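The Good Tablecloth and the Paper Cup

There was a time when a white tablecloth meant somebody was getting engaged, or at least getting soup. It came out of the drawer twice a year, smelled of the drawer, and was guarded until the last crumb was off it. Children were issued warnings. Gravy was escorted.

Mine cost 50 dollars at Hemard, the housewares shop on the corner of Tremblay Street, and I had every intention of running the same regime. It lasted until I wanted a coffee and all the mugs were in the dishwasher.

Paper cups have moved in on the domestic table while we were busy arguing about straws. I have friends with whole cupboards of china who keep a sleeve of disposables next to the kettle "for people." I used to judge them. Then I bought a sleeve of my own, and then another, and at some point I began to have preferences. Plain white looks like a dentist's office. Anything with a slogan on it is too much before nine in the morning. Blossoms, I find, I can live with.

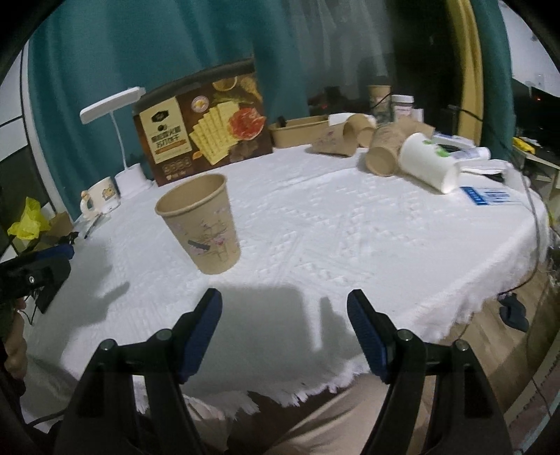 Dressed for company: a blossom-print paper cup on a fringed white cloth, with crackers at the back.

The fringe deserves a word. A fringed cloth does not hang so much as shed. It catches on chair arms, belt buckles and the cat, and after a few washes it takes on the look of something that has been through a divorce. The shop's care card suggests combing it. I own one comb and we have an understanding.

Texture is a different matter, and here I will defend my 50 dollars. A raised weave hides a great deal. Crumbs settle into the zigzags and are, for social purposes, gone. The drawback is that anything tall and light on a bumpy cloth is living on its nerves, and a paper cup is both. Fill it halfway and put it down on a flat bit.

Then there is the matter of the box. My grandmother would have decanted the crackers onto a plate, fanned them, and hidden the packaging as if it were evidence. I leave the box on the table. The crackers are already fanned out on the front of it, far more neatly than I could manage, and guests can help themselves without asking where anything is.

The cloth goes in the wash tonight, cold, on its own. The comb is staying in the bathroom.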